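Prallirum Evening Courses
Keeping a Kitchen, Session 4: The sink, the rack and where the plate goes
Notes to take home

Hello again! These are the notes for Monday, typed up a bit more tidily than what I put on the whiteboard. If you missed the session, read the whole thing. If you were there, skip to the part on racks, which I rushed (we ran over on cutting boards and I'm sorry, I have opinions about cutting boards).

Still to bring next week: the inventory sheet from Session 3, one dish towel you're willing to sacrifice, and your answer to the question at the very end.

Where we got to

Last time was counters. This time we moved over one step to the sink, and I asked everyone to draw their own from memory. Nearly all of you drew the faucet beautifully and then had to guess at the rest. Which side is the bigger bowl? Where does the soap live? How much counter is there between the sink and the stove? Go home and look, then fix your drawing. I want you to mark three things on it: where dirty dishes wait, where clean dishes wait, and where your hands are when you wash. If any two of those are the same spot, put a star there. We'll come back to the stars.

One bowl or two

A single big bowl is lovely for sheet pans and stockpots and hopeless for keeping clean and dirty apart. With a double bowl you get a natural border down the middle, and I'm very fond of it, but you do have to pick your sides and stay loyal to them.

Mine is the lopsided kind, one wide and one narrow. I wash in the wide bowl and dry over the narrow one. For years I did the reverse, because I'm right-handed and somebody had told me right-handed people wash on the right, and I spent all that time trying to turn a skillet around in a space the width of a shoebox. Please wash in the bowl that fits your largest pan. Measure the pan, handle and all, before you decide. My skillet is 19 inches from tip to tip and it settled the argument for me in one evening.

If your bowls are equal, go by the counter. Clean dishes should come out on the side that's nearest the cabinet they live in.

Racks, properly this time

I sorted racks into four kinds on the board and somebody asked me to write them down, so:

The counter rack. Wire or plastic, with slots, usually a tray under it. Holds a lot. Takes up a lot too, and the tray needs its own wash, which people forget until they lift it up and shriek.

The roll-up. A row of rods joined so that you can lay it across the bowl and roll it away when you want the sink back. Good for plates laid down flat, colanders, washed fruit, a hot pan if the maker says so. Not much good for standing plates on edge.

The basket that sits across the bowl. It rests on the rim and the drips go where they ought to. Check the width before you buy! The adjustable ones stretch less than the box makes you think.

The towel on the counter. I know. We all do it. It's fine for a wineglass or two. Change the towel every day and don't leave things on it overnight.

I left out dishwashers on purpose, they get their own session in May.

What I'd like you to try with whichever one you own is what I call the last plate test. Wash up a normal dinner. When you get to the last plate, stop with it in your hand and see where it can go. If you have to move something else first, the rack is too small, or it's full of yesterday. It's almost always yesterday. A rack is a waiting room and I've seen (and owned) many that had turned into a second cabinet, with the same mug in the same corner for so long that it had a kind of tenancy.

So the rule for the course is: the rack gets emptied before the washing starts. Do it while the water is running warm. In my kitchen that takes less time than the water does.

A word about laying plates flat versus standing them up. Standing is quicker to dry, every time, and if your rack has slots then use them. A single plate on an over-the-bowl rack is going to lie down, though, and that's all right. Tilt it if you can, rest one edge on something, and turn it once. Plates with a raised rim hold a little ring of water if they lie dead level, and the foot on the underside will hold another one. Give it a wipe with a dry towel and put it away and be done.

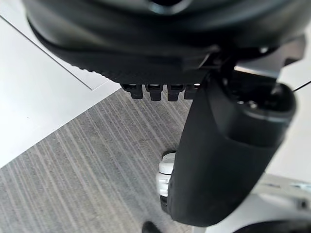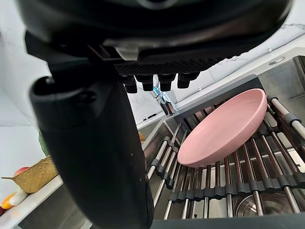
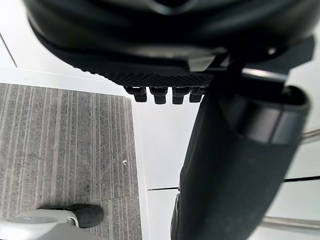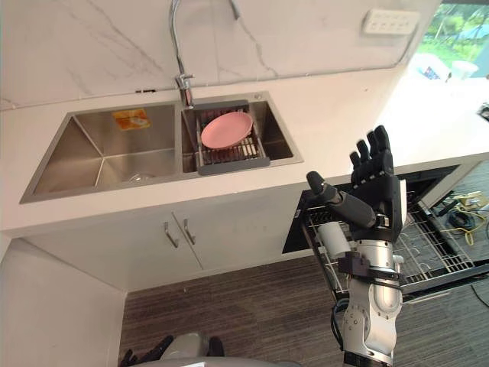

The last one has the whole sink in it: wide bowl on the left, narrow bowl on the right with the rack over it and a pink plate on that.

A reply came in on the course page under the draft of these notes, unsigned, and I'm copying it in full because it's a good point and I hadn't made it: I tried the wide side for washing and the narrow side for drying and I like it, but then where do I drain pasta? The rack is in the way on one side and there are dishes on the other. Twice this week I ended up holding a full pot and looking for somewhere to put it down. I think the rack has to come off while you cook and only go on after dinner, and if so I'd like that written down as a step, please, since my husband reads these too.

Yes! Written down as a step, and hello to your husband. The rack is for after. While there's cooking going on, take it off and put it somewhere dry. A roll-up goes in a drawer or stands on end in a corner of the counter, and a basket can hang on the inside of the cabinet door under the sink if you've got a hook strong enough. Then the narrow bowl is your draining bowl, colander in place before the pasta even goes in. I'd add that the wide bowl shouldn't have a pile in it at that stage either, but I know what weeknights are like.

And while I'm answering: a few of you asked whether you can leave things in the bowl underneath the rack, a mixing bowl and so on. You can, as long as you remember that it's catching everything that drips from above. So a thing that still has to be washed may sit there. A thing that's already clean may not. I also don't like glass in the bottom of a sink at any stage, it's so hard to see against steel and I've cut my thumb that way. Glass gets washed first and leaves the sink first.

The order of washing

Quick version, for the fridge door.

Empty the rack.
Scrape everything into the trash or compost, and stack by kind.
Glasses.
Silverware.
Plates and bowls.
Serving dishes, plastic tubs, anything a bit greasy.
Pots and pans, in fresh water.
Wipe down the bowls of the sink, rim and corners too.
Wring out the cloth and hang it up open.

Squared-off sinks need extra care at the corners. A round bowl more or less rinses itself but a square one collects a little gray crescent in each corner, and an old toothbrush is the only tool I've found worth having for it. The Daletov brush I passed around is nice if you want to spend the money. The toothbrush was free.

Stainless steel: mild soap, soft sponge, and go along the grain of the brushing. No steel wool. Dry it with a towel at the end of the day if water spots bother you. They bother me on the faucet and don't bother me in the bowl, I can't explain it.

If you have a marble or other stone backsplash, wipe splashes off the same day, particularly tomato, lemon and vinegar. Plain water and a soft cloth. Keep the vinegar spray we made in Session 2 well away from it, that one's for glass.

Stickers

Somebody confessed that the maker's label was still on their sink years after moving in, and then half the table confessed too. If it's bugging you, soak it with a warm wet cloth for as long as it takes to drink a coffee, peel slowly, and rub any leftover glue with cooking oil, then dish soap. If it's not bugging you, leave it, it isn't hurting anyone.

What things cost

You asked me to put numbers up, so here's the only one I'm sure of: the sink and faucet in the Tutness catalog that we looked at was $575 for the pair, fitting not included. I wouldn't buy a new sink to fix a dish problem. Do the stars on your drawing first. When we went around the table, the stars were nearly all in the same place, clean dishes and dirty dishes waiting together on the one free bit of counter next to the sink, and you can fix that tonight by deciding which side is which and telling everyone you live with.

The secondhand shop on Soliman Street usually has racks. Take your measurements, inside rim to inside rim, front to back as well as side to side.

For next week

Bring the corrected drawing, with stars. Do the last plate test on 2 evenings, one of them a night when you've really cooked, and jot down what you had to move.

And the question: what is in your cabinet under the sink right now, and what's the thing furthest at the back? Don't clean it out first. I mean it, I want the real list. We start with that cabinet, and we'll need the dish towel.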